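# Prallik 等值线分级与配色数据集

版本日期：2019年4月29日

Prallik 收录 730 幅等值线图的分级方案和配色记录，供制图软件的默认样式调整、线条简化算法的对比使用。数据不含底图，只含矢量等值线、分级断点和颜色表。

## 目录结构

```
prallik/
 lines/ 等值线，GeoJSON，每幅一个文件
 breaks.csv 分级断点
 palettes.csv 颜色表，sRGB 十六进制
 splits/ 训练与测试划分
 tools/ 校验脚本
```

## 数据来源

等值线由三个子集组成：

| 子集 | 内容 | 幅数 |
|---|---|---|
| Ninley | 丘陵地形高程 | 402 |
| Palacios | 近岸水深 | 288 |
| Atusa | 地下水位 | 40 |

Ninley 和 Palacios 由栅格插值后提取，Atusa 由纸质图扫描后人工跟踪。Atusa 的线条节点间距不均匀，做简化实验前应先重采样。三个子集的坐标均已平移到局部原点，不能还原到实际位置。

## 字段说明

`breaks.csv`

- `map_id`：图幅编号，与 `lines/` 下的文件名一致
- `level`：级别序号，从 0 开始
- `value`：断点数值，单位为米，水深取负
- `method`：`equal`、`quantile`、`jenks` 或 `manual`

`palettes.csv`

- `palette_id`：配色编号
- `type`：`sequential`、`diverging` 或 `unordered`
- `level`：级别序号
- `hex`：颜色值
- `outline`：描边颜色，无描边时为空

每幅图最多 11 级。超过 11 级的原始图已按 `jenks` 合并，合并前的断点不保留。

## 配色类型

`sequential` 要求明度单调变化，相邻两级的明度差不得小于 5（CIELAB 的 L*）。`diverging` 以中间级为界，两侧分别单调。校验脚本只检查这两类，结果写入 `report.txt`，不修改原文件。

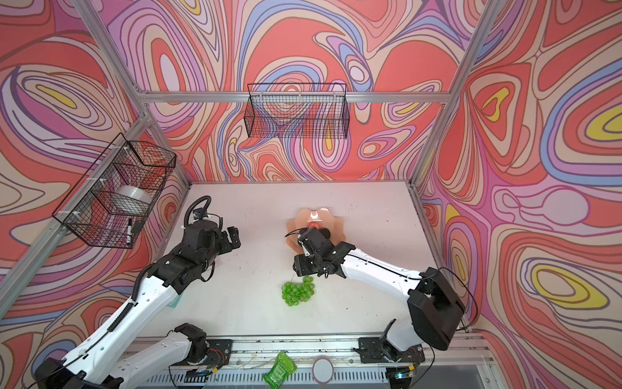
`unordered` 指颜色顺序不对应数值顺序的配色，主要用于测试读图者能否只凭线形判断高低。此类配色不做明度检查，但 `outline` 为必填项。珊瑚红、浅紫、长春花蓝、奶油色和黄色相互嵌套的壁纸图案就属于这一类：每一圈的边界靠棕色细线分开，黄色落在椭圆中心，单看颜色无从得知中心是峰还是洼。录入时按从外到内的顺序编号，不按色相排序。同一配色中允许颜色重复，但相邻两级不得相同。

描边宽度不记录。渲染时统一取 0.25 毫米，需要其他宽度的用户可在 `tools/render.py` 中用 `--stroke` 覆盖。

## 划分

`splits/` 提供一种固定划分，按图幅而非按线条切分，避免同一地形的相邻等值线分别进入训练集和测试集。Atusa 全部放在测试集，用于检验方法在手工数据上的表现。若自行重新划分，请在结果中注明随机种子。

## 校验

```
python tools/check.py --root prallik --strict
```

`--strict` 额外检查以下情况：

- 等值线自相交
- 不同级别的线相交
- 未闭合且端点不在图幅边界上的线
- `level` 序号不连续

Atusa 中仍有少量未闭合线，对应原图的断裂带，已在属性 `fault` 中标为 1，脚本会跳过。

## 已知问题

- Palacios 在图幅边缘存在插值伪影，表现为贴边的细长闭合圈。面积阈值过滤可去除大部分，但会误删真实的小型浅滩。
- `method` 为 `manual` 的断点没有记录制图者的依据。
- 颜色值未经印刷校正，不宜用于比较印刷效果。
- 色觉障碍模拟结果未随数据发布，计划在7月的版本中加入。

## 许可

数据采用 CC BY 4.0，`tools/` 下的代码采用 MIT。引用时请写明数据集名称、版本日期和所用子集。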